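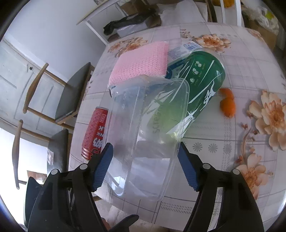 Kamol Thongdee was the first to write back, and the advice was to buy one gripper and a big bag of spare pads before spending anything on a second unit. The full thread follows, lightly tidied for spelling.

Budget for two hand-held grippers, or one and lots of spares?
Posted by Dayana Aguirre, April 20, 2022

Hi all! I'm putting together a small equipment plan for our makers' club and I'm so excited about it I can hardly sit still. We want to record everyday table jobs by hand – picking up a clear plastic food box, moving a can out of the way, clearing up orange peel – and then use the recordings to teach a little arm we hope to buy later on. The arm is a long way off. For now it's hand-held grippers, the kind with two fingers and soft pads on the inside.

I've been looking at the Wotlow, which comes to 283 dollars with the pads already fitted. My first idea was to get 2 of them so that a pair of people could record at the same time. Then I started adding up mounts, storage and replacement parts, and the nice round number I had in my head went out the window.

Has anyone bought for a group like ours? What do you wish you'd put in the budget from the start? And does it matter much which pads we get if a lot of what we handle is smooth plastic?

Kamol Thongdee
Spares first. One gripper, bag of pads, done. You can always add a second one in May if people are lining up for it.

Also get more storage than you think. We ran out in our first week and had to stop.

Yaowalak Srisuk
Oh, I love this project, and you're starting at the right end of it! Doing the hand-held part first means you learn what your tasks really need before you pay for an arm, and arms are where the money goes.

I'd lean toward Kamol's plan, with a few additions. Our group bought a pair of Wotlows on day one and for the first couple of months the second one sat in its bag, as we only had one good table and one person free to check recordings. What we were short of was boring stuff: pads, the tiny fasteners that hold the fingers together (they do work themselves out, so check them before each session), a spare charging cable, and a decent drive. I'd put aside 90 dollars for all of that and treat it as part of the price of the gripper. If you don't spend it, lovely, it goes toward the arm.

On pads, yes, it matters for smooth plastic! Thin clear boxes flex when you squeeze them, and a flat hard pad tends to slide up the wall as the side gives way. Ribbed ones did much better for us. We tried the Jisumow ribbed set and the plain ones side by side on the same food box and kept the ribbed ones on from then on. They do pick up crumbs and juice in the grooves – an old toothbrush sorts that out. Whatever you pick, check that you can order the pads separately before you buy the gripper. I skipped that step with an earlier model and ended up with a perfectly good tool and nothing to put on it.

One more thing for your plan: props. They're cheap, so people leave them out, but you'll want a proper mix of things to pick up. Cans in a few colors, sponges, packets, boxes you can see through, something soft and odd-shaped like peel. Tablecloths too! A busy flowery cloth and a plain one make a big difference to what the recordings look like, and you can pick them up secondhand. Most of ours came out of people's kitchens, so that line in our budget was tiny, but I'd still write it in so that somebody has the job of gathering it.

If your club has to show where the money went, we keep ours in Billport, one line per item with the receipt attached. Any spreadsheet would do just as well.

Please come back and tell us what you choose. I want to see how the food box goes!

Chaiwat Hemmin
Check the warranty covers club use. Mine only covered one named person. Duangkaew sells the same pads in packs of 4, I think, but I haven't looked lately so don't hold me to it.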